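Manual de instalación y cuidado – Manteles y tapetes Weltar
Sección 4. Colocación, fijación y primera limpieza

Lea esta sección completa antes de cortar el precinto del rollo. Las instrucciones valen para los tapetes de la serie Idix, con o sin dobladillo. Para los modelos de exterior, consulte la sección 6.
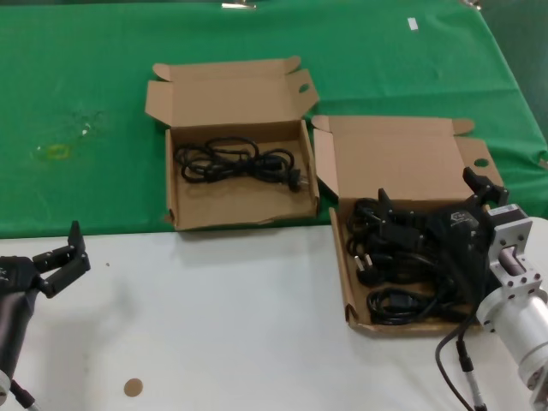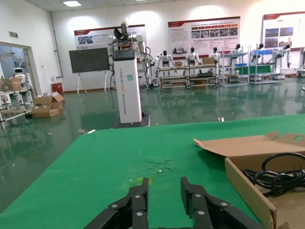
Fig. 4-1 y 4-2. Superficie cubierta de verde, con marcas amarillentas.

4.1 Antes de empezar

1. Retire todo lo que haya sobre la mesa y pase un paño seco por el tablero y los cantos.
2. Mida el largo y el ancho. Sume 8 cm por cada lado que vaya a quedar con caída.
3. Desenrolle el tapete y déjelo extendido toda una noche. Los pliegues de fábrica ceden con el peso propio de la tela.

Nota: el ancho útil del rollo estándar es de 945 mm. Si la mesa es más ancha, use dos piezas y solape la unión por el lado menos visible.

4.2 Colocación

1. Apoye el tapete con la cara de pelo hacia arriba. La etiqueta de lote va en el reverso.
2. Alinee primero el borde largo y alise con la palma desde el centro hacia fuera.
3. Fije las esquinas con pinzas. Después coloque las pinzas intermedias.
4. Compruebe la tensión. La tela debe quedar plana pero no estirada – un tapete demasiado tenso se deforma en las esquinas.

Precaución: no use grapas ni cinta de doble cara sobre tableros barnizados. El adhesivo puede levantar el barniz al retirarlo.

4.3 Manchas y cercos

Los cercos suelen deberse a vasos, macetas o líquidos que se han secado sin absorber. Trátelos antes de planchar, nunca después.

1. Absorba el líquido con papel, sin frotar.
2. Diluya una medida de jabón neutro Malik en 500 ml de agua tibia.
3. Humedezca un paño blanco y trabaje la mancha desde fuera hacia dentro.
4. Aclare con otro paño y deje secar en horizontal.
5. Si el cerco persiste, repita una sola vez. Un tercer lavado local aclara el tinte.

Precaución: no aplique lejía ni quitamanchas con disolvente. Pruebe cualquier producto en el reverso.

4.4 Planchado

Planche por el reverso, sin vapor y con un paño de algodón intermedio. No supere los 80 °C. Si la plancha no indica la temperatura, use la posición más baja.

4.5 Almacenaje

Guarde el tapete enrollado, con el pelo hacia dentro. Doblado marca arrugas que después cuesta quitar. Las pinzas se guardan aparte – el metal puede dejar óxido en la tela.

Revisión de la sección: Jhair Sánchez. Consultas sobre recambios: Yasir Minhas, almacén de Jellcombe.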